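4. Storage and Handling Practices in Shared Craft Rooms

4.1 Setting and approach

The second part of the study looked at how adult learners store, share and return hand tools in rooms that are used by more than one class. Earlier work on community education has given most of its attention to enrollment, teaching style and the reasons adults give for dropping out. Much less has been written about the rooms themselves, and almost nothing about the shelves, racks and cupboards on which a class depends from week to week. Our interest in the subject grew out of the first part of the study (Section 3), in which learners at both centers often spoke of lost time at the start of a session when asked what they would change.

Two centers took part. The Ivby center occupies the upper floor of a former school and offers evening classes in calligraphy, ink painting, bookbinding and basic woodwork. The Jerneck center is newer and smaller, and its craft room doubles as a meeting room during the day. Both centers belong to the same regional network and follow the same rules on opening hours and fees, but each is free to arrange its rooms as it likes. We took the view that this made them a useful pair: the teaching was similar, the budgets were close, and the rooms had been set up on different principles.

Data were gathered through interviews, short written diaries kept by learners, and room visits made before and after classes. A total of 53 learners completed the diary. The diary asked for three things only: what the learner needed to fetch, where it was found, and where it was put at the end. We kept the form short on the advice of the teachers, who felt that anything longer would be filled in carelessly or not at all. Entries were read by two members of the team working separately, and differences in coding were settled by discussion. Where no agreement could be reached, the entry was left out.

4.2 Closed and open storage

At Jerneck, all tools are kept in locked cupboards and brought out by the teacher. This follows from the daytime use of the room and was not a choice made with learners in mind. Teachers described the arrangement as safe and tidy but slow. Learners described it in much the same terms, though they were more likely to mention the wait. Several diaries noted that the writer had begun to bring tools from home in order to start work at once, and a few of these learners had stopped using the center's own brushes and knives altogether.

At Ivby, storage is open. Each craft has its own stretch of wall or table, and tools stay out between classes. Bookbinding tools lie in shallow trays, woodworking tools hang on boards, and brushes are kept on racks or stood in jars (Figure 4). Learners go directly to the place they need. The diaries suggest that the habit of returning tools is learned early and mainly by watching others. New learners wrote of looking at what the person beside them did and copying it; very few mentioned having been told.

Open storage had costs as well. Small items moved between crafts and were not always returned to the right table. Bone folders turned up among the carving tools, and the calligraphy class reported a steady loss of small dishes. Teachers at Ivby spent part of every term putting things back in their proper places, work that does not appear on any timetable and is not paid. We return to this point in Section 5.

4.3 The place of display

We had not planned to ask about appearance, but the subject came up so often in the interviews that a question was added. Learners at Ivby spoke of the room as somewhere they liked to be, and they linked this to the fact that tools and finished work could be seen on arrival. One learner in the ink painting class said that the room "looks as if someone has just been working in it." Another said that she had joined the class after seeing the tables through the open door on her way to a different course.

Furniture made for a single purpose seems to matter here. A general shelf can hold anything and, over time, tends to do so. A rack made for brushes invites brushes, and learners were less likely to leave other items on it. This was true even of those who had been in the class for a short time and could not say what the rack was called or how it was meant to be used. Teachers had noticed the same thing and had begun to ask for purpose-made holders when the yearly equipment list was drawn up. 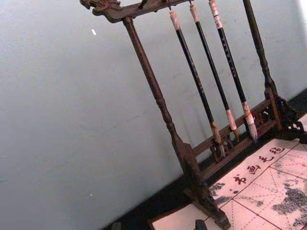
Figure 4. Carved brush rack of dark-stained wood in a traditional Chinese style.

The point should not be pressed too far. Purpose-made furniture costs more than plain shelving, takes up table space and cannot easily be turned to another use when a class closes. The Jerneck center had received an offer of display furniture through the Paracha fund and had turned it down, on the grounds that nothing left out in the room would stay in place during daytime meetings. Given the way that room is used, we think the decision was a sound one. What the comparison does suggest is that the cost of furniture should be weighed against the teaching time lost at the start of each class, and at neither center had this been done.

4.4 Care and repair

Care of tools followed a different pattern from storage. Learners at Jerneck, who received their tools from the teacher, rarely cleaned them beyond what was asked. Learners at Ivby were more varied. Some took great care and stayed late to do so, while others left the task to the next class. Brushes were the most common source of complaint, as ink left in the hair shortens the life of a brush and is hard to remove later. The calligraphy teacher had dealt with this by ending the lesson seven minutes early and cleaning brushes together with the group — a small change, but one that learners mentioned with approval.

Repair was handled through the Grondanar workshop, which serves the whole network. Items were sent in October and again in the spring. Teachers at both centers considered two collections a year too few, and both kept a box of damaged tools that could be neither used nor thrown away. Learners sometimes took from this box without knowing what it was. A label solved the problem at Ivby for a term, after which the label was lost and the box went back to being used as before.

4.5 Limits of the findings

The results in this section rest on a small group of learners who were willing to keep a diary, and such learners may be more orderly than most. The room visits were made by arrangement, so teachers knew when to expect us. We also had no means of following tools that left the building. The losses reported by the calligraphy class may therefore include items borrowed and later brought back, a possibility the teachers themselves raised. The diaries were closed on 25th August, before the autumn intake had settled, and the entries of the newest learners are for that reason few. Section 5 takes up the question of unpaid work by teachers and sets it beside the staffing records of the network.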